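2024-07-09

Forko trial kit, second entry. The first entry is in the June pages and covers unpacking and mounting. Today was the wrist camera and the small parts pick. Jörg Janssen was on the bench with me until lunch, Kerstin Rothe after that.

State of the kit at start of day:

- arm bolted down, base level checked again, no change
- finger set B fitted (the dark pointed ones)
- wrist camera on the factory bracket
- controller on firmware as shipped; Zidolero sent a newer one but I want all the trial numbers on the same version
- lights: both bench lamps plus ceiling

Jörg wanted to start with the blister packs. I talked him out of it. The question Lutz Fröhlich has to answer for purchasing is whether the kit can pick small clear or translucent plastic parts off a pale surface. Our current Brekton cell can't, and we do those by hand. Blister packs go through the Brekton fine.

**Calibration**

Ran the camera-to-gripper calibration from the tablet app. The printed guide says to place the target board flat and press Start. It doesn't say that the arm first goes to its home pose through whatever is in the way, and the board got pushed off the table. Put it back, repeated, fine. The app shows a green check and a residual but no unit for the residual. I asked Zidolero support by mail. Nokuthula Gumede answered within the hour: pixels. She says it will be in the next guide.

Saved the result as `cal_bench_B`. You have to save it by hand. If you leave the page with the back arrow it is gone, and I did that once.

**Finding the part**

Default detection profile ("general") did badly. With the camera looking straight down at the table it kept proposing the lamp reflection as a part, with a higher score than the real one. Turning the exposure down helped with the reflection and lost the part. Polarizer is listed as an accessory, not in the trial box. Ordered nothing, just noted it for Lutz.

The "translucent" profile is better. It needs an empty-table reference shot, and this has to be redone whenever a lamp is moved or the arm approaches from another side, since its own shadow then falls differently. Kerstin moved the left lamp to get at the label printer and we spent a good while looking for a fault that wasn't there.

Grain in the tabletop is also not ideal. Lines at a steady angle, and the edge finder picks up on them near the glare. The detected outline sometimes grew a tail along the grain. A matte mat would fix it, but the line tables have the same surface, so I'm leaving it as is for the trial.

**Approach**

The approach is slow by default and stops above the part to take a last look. You can step it from the tablet, which I used for most of the afternoon. Paused a pick low over the table and saved the wrist view:
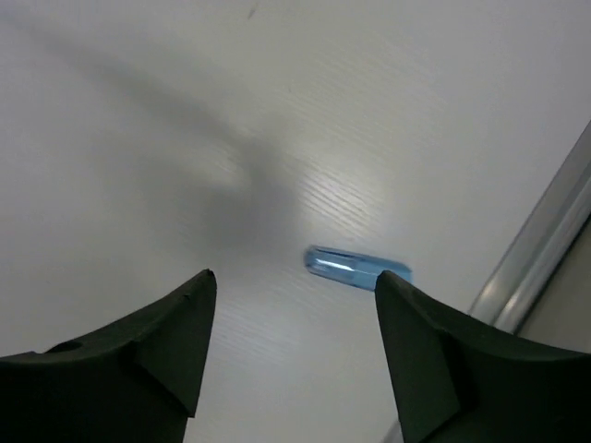

*Wrist camera, fingers open, light blue part. Glare spot and shadow both on the table.*

Two things I wrote down with this view on the screen.

First, the part lies off to the right between the tips instead of centered. The right tip overlaps the part's right end in the image. From one camera view I can't tell whether that is contact or only the line of sight, so I didn't close. Backed off, stepped down again with a sideways correction typed in by hand. Kerstin watched from the side with a flashlight during the second try and called the gap. The correction field takes tool coordinates, although the label next to it says "table." Reported.

Second, the glare is close enough to the part to matter. The part has its own highlight, and the outline finder likes bright streaks. In the general profile the box jumped between the two. In the translucent profile it stayed on the part, but the center was pulled toward the bright end. I suspect that is where the sideways error comes from and that the calibration is fine. To check: same part, same place, right-hand lamp off. Not done today.

The left finger has a small notch at the edge near the tip. I have no note of it in the June entry and no close-up of the set from unpacking, so can't say if it came like that. Mentioned it to Nokuthula with the wrist view attached. If it turns out to be part of the shape, fine. If it's damage, we should have the set swapped before the grip tests, as a chip on that edge could mark the parts. Jörg is going to look at it under the loupe and compare with the spare pair.

**Picks**

Ran the automatic cycle with the translucent profile, part put down by hand in a different pose each time, within the area the app lets you draw. 100 attempts planned. Stopped the run early when the reference shot got overwritten, restarted from zero, then got through all of them.

| Result | Count |
|---|---|
| Picked and placed | 81 |
| Not found | 17 |
| Found, missed on closing | 2 |
| Total | 100 |

Most of the not-founds were when I put the part down in the glare. Both misses were with the part lying along the grain. I wouldn't read much into two.

The log export stops at line 888 every time, whatever the run length. The count in the app is right, so the table is from the app. The exported file is no good for Edeltraud's spreadsheet until that's fixed. Sent them the file.

**Things to know if you use the kit this week**

- E-stop is on the tablet holder, left side. The one on the controller only stops the arm and leaves the gripper powered.
- Keep the drawn pick area well clear of the metal rail. The app doesn't know about it. I have the area ending a hand's width short.
- The tablet dims after a while and the first touch wakes it AND counts as a press. Don't have your thumb over Step.
- Don't take the reference shot with the arm at home. Use the pose called `look_low`.
- Finger screws: checked after the run, still tight.

**Price and the other offer**

Edeltraud Diekmann has the Kröger quote on her desk. It comes with a fixed overhead camera and no wrist camera. Cheaper to buy, but we would have to build a frame over the table and the warranty doesn't cover a frame of our own. Zidolero's quote for the Forko includes the camera, one finger set and a day of setup on site. Additional finger sets are charged as pairs. The polarizer is extra, see above. Software updates are free for the first year and after that the quote only says "by arrangement." Edeltraud will ask for that in writing.

My view so far: mechanically I like it. The arm repeats well, and the wrist view is good for setting up by hand. The detection is not ready for our tables without some change in the lighting. The app needs work, mostly small stuff. I would not sign yet, and I would not send it back either. Lutz asked whether the trial can be extended, and Nokuthula has to check with their sales side.

**Open**

- [ ] lamp off test, same part and pose (me)
- [ ] loupe check of left finger, compare spare pair (Jörg)
- [ ] ask for a polarizer on loan (Lutz)
- [ ] repeat the 100 with the clear caps, translucent profile (Kerstin)
- [ ] Kröger: can they demo on a pale table? (Edeltraud)
- [x] calibration unit question
- [ ] put tape marks on the floor for the lamp stands

Kit is powered down, fingers left open, tablet on the charger in the cabinet. Backup of the calibration and both profiles is in the shared folder under `forko_trial`.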